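Re: [bath-makers] Shampoo bars going soft and leaving film

On January 2, 2022, a member in Brotent wrote:

> I made a batch of shampoo bars in August from the Ní Mhurchú castor recipe and they are
> still soft. They sat for two months on a shelf before I used the first one. It lathers
> fine but my hair feels coated after it dries, mostly at the back. We have hard water
> here. I used the full 12 percent castor oil and the rest was olive and coconut. Is it
> the recipe, the water, or do I need to let them sit longer? I also added walnut hull
> powder for color, so if that matters please tell me. I would hate to throw them out.

Don't throw them out. I have made that recipe several times, and there are two separate problems in your message, so I'll take them one at a time.

First, the softness. Castor oil at 12 percent is on the high side for a bar with that much olive in it. Castor gives you a creamy lather but it pulls water, and a bar that lives in a damp bathroom will never get really hard. I cut mine to eight and put the difference into coconut. If you change the oils, run the whole recipe through a lye calculator again before you make it. Coconut needs more lye than castor does, and you can't just swap the weights.

Two months on a shelf should be long enough for most bars, but it depends on the shelf. If they were packed side by side or wrapped, only the top dried. Stand them on edge with a gap between them and turn them once a week. Weigh one and write the weight down. When it stops losing weight from one week to the next it is as dry as it is going to get in that room. I had a batch that went on losing weight into the winter because I cured it in the basement.

Second, the film. That is the water. Any bar made with lye is true soap, and true soap leaves scum in hard water no matter how well you cure it. You see it on the tub and the same thing is on your hair. People on this list have recommended every oil there is to fix this and none of them will.
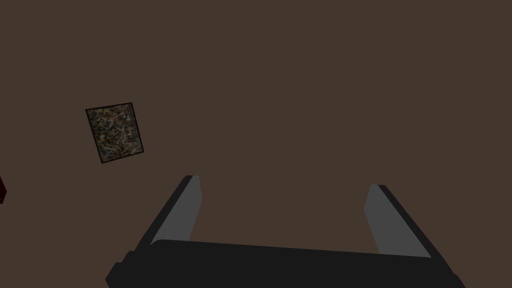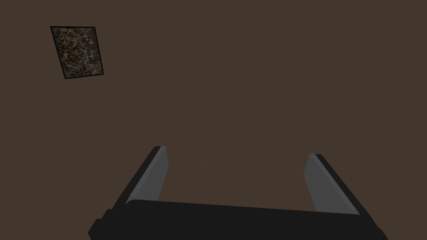
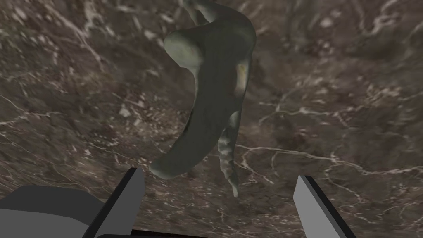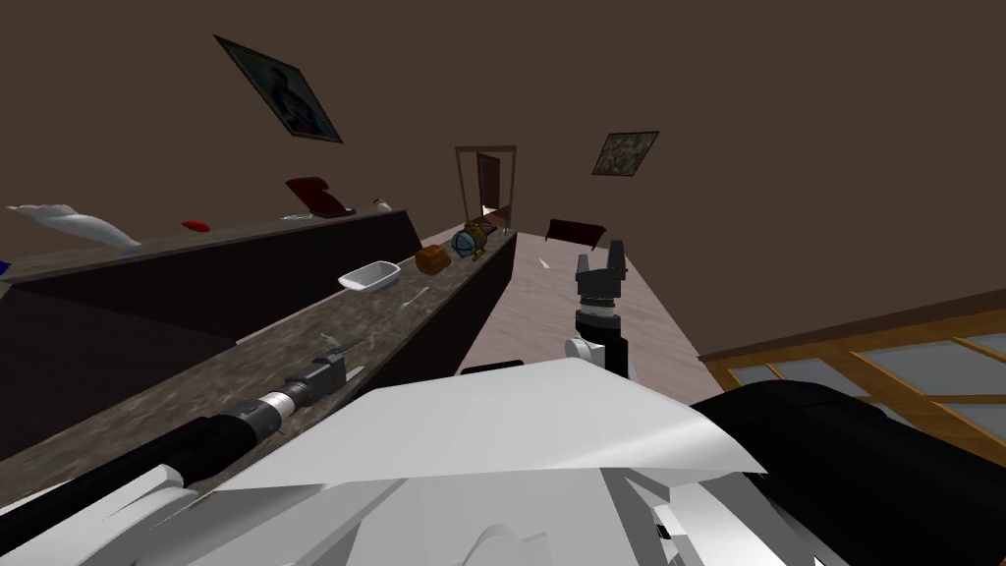 What works for me is an acid rinse after every wash. I use one tablespoon of plain white vinegar in 400 ml of warm water, poured through and then rinsed out with clean water. Start weaker if your scalp is touchy. Citric acid works too, but it has to be dissolved all the way or you get grains in your hair. I stir it with a thin stick, something like the pale one on the speckled counter in the last picture, and keep going until there is nothing left on the bottom of the cup. Pour it slowly over the back of the head, where the hair is thick and soap hides. That is probably why yours feels worst there. Keep it out of your eyes.

On the walnut hull: it won't cause the film, but it can feel scratchy if it is not ground fine, and it may mark light towels. Anyone with a nut allergy in the house should not use those bars. I would leave it out next time. If you want a brown bar, cocoa powder does it, a teaspoon per pound of oils, mixed into a little of the olive first so it doesn't clump.

If the rinse does not help, the other choice is a syndet bar, the kind made with a mild surfactant and no lye. Those don't make scum. I bought my noodles from Winbridge, and the Vavik pressing mold fits them if you go with the small size. It took me 2 tries to get bars that held together. The first time I added too much liquid and had to leave them in the mold overnight. They cost more to make than soap, and the powder is bad to breathe, so wear a mask when you weigh it out. Gloves too.

For the soft bars you have now, cut them in half. Use one piece at a time and keep it on a rack that drains, outside the shower spray. If they are still too soft for hair, they make decent hand soap, and the coating you feel on hair is not noticeable on hands.

One more thing on the archive. There was a long thread on hard water and chelators with roughly 3,333 words on sodium citrate alone, and it is worth reading before your next batch. Search for "citrate" and skip the part where it turns into an argument over lard. I have been adding citrate at two percent of the oil weight and it does cut down on the scum in my tub. I can't say I notice much difference on hair, so I still rinse.

Let the list know what your bars weigh after another month. I'd also like to know how much lye discount you took. If it was above seven percent, that is extra oil sitting in the bar, and it would account for some of both problems.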